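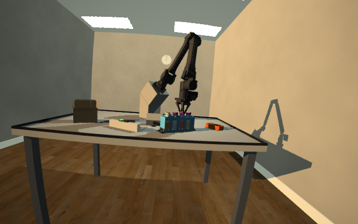
Selling a top floor condo with a special assessment coming, disclose now or wait?

mattes_w
December 19, 2022
Hi all, long time reader, first time asking. My wife and I own a top floor two bedroom at Puremwood and we want to list it in May. At the last association meeting the board said they're getting bids for the roof over our building. No vote yet, no dollar amount, just "we're looking into it." A neighbor heard it could be 300 a month for 10 months per unit, but he also heard we were getting a pool, so who knows. Our agent at Wollik says we don't have to bring it up until there's a vote. I feel weird about that. What did you do if you were in this spot?
Mattes Wiegand

stairs_not_elevators
Tell them. Your buyer is going to ask for the meeting minutes and it'll be in there in black and white. Then you look like you were hiding it, and now they're wondering what else you left out. We lost a buyer exactly that way (ours was siding) and the unit sat all summer while we paid two mortgages. Not fun!

gullwing77
I'm going to disagree a little. "Looking into it" isn't an assessment. Boards look into things forever. Ours has been looking into the parking lot lights for as long as I've lived there. If you start handing out a number your neighbor made up, you've knocked your own price down for nothing.

stairs_not_elevators
I didn't say hand out a number. I said tell them the board is getting roof bids.

gullwing77
And what does a buyer hear when you say roof bids? They hear a big scary number, and they knock it off the offer whether it happens or not.

Trí Châu
I bought in Puremwood, different building, so maybe I can help from the other side. When I was looking, the seller told me up front that the hallway work was coming and offered to put money aside at closing to cover it. I liked that so much I quit shopping. I'd been through a place over at Lokik the week before where the agent kept changing the subject every time I asked about the reserve fund, and I just left.
Also, ask the office for the reserve study. It took me a few emails and a small fee but it tells you how old the roof is supposed to get. If the study already has the roof money in it there might not be any assessment at all.

mattes_w
I didn't know you could just ask for that, thank you Trí. How long did it take to get?

Trí Châu
Longer than I wanted, haha. Start now. If they ignore you, go in person when the manager is at the clubhouse, that's what finally worked for me.

pennyroyal
Please check what your state's form says before you listen to any of us, including the agent. Where I am there's a line on the seller form that asks about assessments you know of that are approved OR proposed. Some forms only ask about approved. That one word makes a big difference. An hour with a real estate lawyer cost me less than my inspection did.

gullwing77
OK, if the form says proposed then yes, write it down. I'm not telling anybody to lie on a form. I still wouldn't put it in the listing.

stairs_not_elevators
Fine, we agree on that much. I wouldn't put it in the listing either. I'd tell anybody who's serious, before they write the offer.

bklt_dee
Has anyone thought about just listing now? We put ours up in the dead of winter and had 2 offers the first weekend, there was nothing else for sale in the whole complex. Top floor with nobody stomping over your head is an easy sell, my buyers went on and on about it.

mattes_w
We thought about it, but we're moving to Bélanger and the new place won't be ready in time. I don't want to rent in between with two cats and a piano. (Third floor, no elevator. The piano is its own thread.)

pennyroyal
You can ask for a longer closing. Mine was 60 days and the buyer didn't blink. Some will even let you rent back for a bit.

mattes_w
Hm, that I hadn't considered. OK, I pulled up the form after dinner and it does say "pending or proposed," so I guess that settles the form part. I'm calling a lawyer and I emailed the office for the reserve study. I'll also have a talk with the agent, I like her but she sounded awfully sure. I'll come back when I hear what the bids are.

gullwing77
Do come back, I want to know what they quote you. Our roof is next.

Contact us | Forum rules | Copyright 2022 | Back to top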